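Plemport household storage survey: data card

Read this before you use the numbers. The summary that went round in May made them sound firmer than they are.

What it is

A table of 3,000 rows, one per item, covering how people in Plemport store small things at home: pens, batteries, spare keys, sewing bits, cables. It came from 216 households who filled in a paper form or the web version. The forms were typed up by hand and checked once.

What it claims to show

The usual reading is that people who own more storage tubs lose fewer things. I don't think the data supports that. "Lost" was left for each household to define, and the web form put the tub question right before the lost items question, which is a good way to get people to link the two. The paper form had them on separate pages, and there the effect nearly vanishes.

The Kosatard storage guide quotes the stronger figure anyway. Please don't copy it from there.

Files

items.csv: one row per item
homes.csv: one row per household, joined on home_id
notes.txt: free text answers, spelling left alone
rekivov_codes.csv: the category list, see below
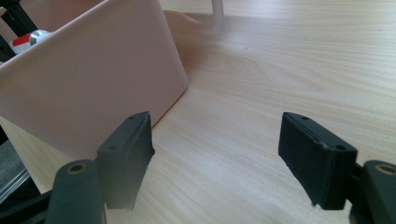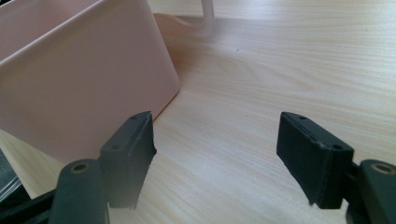 Both show a pale pink plastic container on a light wood surface.

Columns that cause trouble

kept_in: people wrote "box", "tub", "tin" and "bin" for what may well be the same thing. We merged these into one code. The original word is in kept_in_raw, and if you care about the difference you should use that and ignore ours.

last_used: a guess by the person filling in the form. Anything older than a year is close to worthless. A suspicious number of answers are exactly six months.

tidy_score: self-rated, 1 to 5. I argued for dropping it. It stayed in because the Mavromatis scale has it and somebody might want to compare. I'd be wary of any chart with this on an axis.

room: blank for 36 households where the web form failed to save the answer. Do not treat blank as "no fixed room", which has its own code (9).

Categories

The Rekivov list has 12 categories and was written for shops. It splits stationery very finely and then lumps nearly everything mechanical under "other hardware". A bicycle pump and a picture hook get the same code. We kept it so the table could be matched to older ones, but I haven't seen anyone do that matching and come back with something useful.

Who is missing

Renters in shared houses, mostly. The form asks about "your home" and several people wrote in to say they only had a room. Their replies were counted as whole homes, which was a mistake and is still there in this version. Filter on shared = 1 if you want them out.

What it might be good for

Practice at cleaning messy text. Looking at the words people use for containers. Possibly a teaching case on question order.

Changes

1.1: fixed doubled rows in items.csv
1.2: added kept_in_raw
1.3: room blanks no longer exported as 0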